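News from the Flellow project: the demonstration count passes 1,037

We came back from the December break with 402 demonstrations on the server and a lot of good intentions. As of January 12, 2020, we have 1,037! A huge thank you to everyone who put in an hour (or a whole afternoon, Mutua) with the hand-held grippers.

For readers who are new to this page: Flellow is our attempt to teach a two-armed machine to do household chores by learning from people. We don't drive the robot through each task. Somebody takes a gripper in each hand, does the chore the way they'd normally do it, and the recording goes into the training set. The patterned cubes on the grippers let the software work out where each hand is and which way it's turned, so a session can happen pretty much anywhere there's floor space and decent light.

The newest group of tasks is all floor level, and I think it's the most fun we've had so far. Small furniture, cables, brooms, mops, the sort of stuff that ends up underfoot in any real room. Rosine Chevalier wrote the task list and she was firm on one point: no tidying up beforehand. If the model only ever sees clean floors it's going to have a rough time in somebody's house.

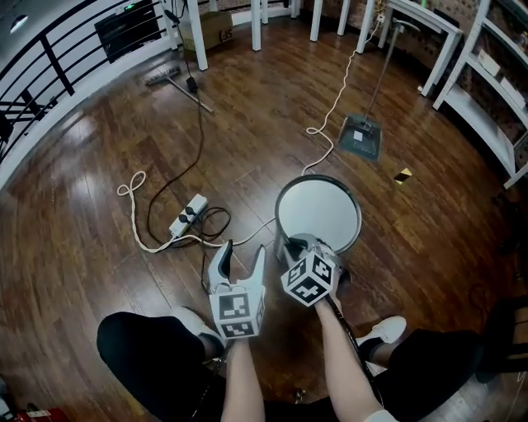

Right gripper on the stool, left one open, and plenty of cable to work around.

Floor work does take some getting used to. You sit low, your own knees get in the way, and it's very easy to turn a wrist so far that the markers drop out of view. Killian Pichon has been going through the recordings and threw out 259 where tracking was lost for too long (those are not in the total above, so no need to panic). His advice is to slow down as you close the fingers and hold still for a moment before you lift or pull. Mine is to wear comfortable pants.

We still need more left-handed people, and more tries where the first grasp misses and you go back for it. Please don't delete those! Recoveries are gold for us, and we have nowhere near enough.

There are 2 sets of grippers to sign out. Talk to Gerrit Mabaso about a slot, and bring a friend who's never tried it.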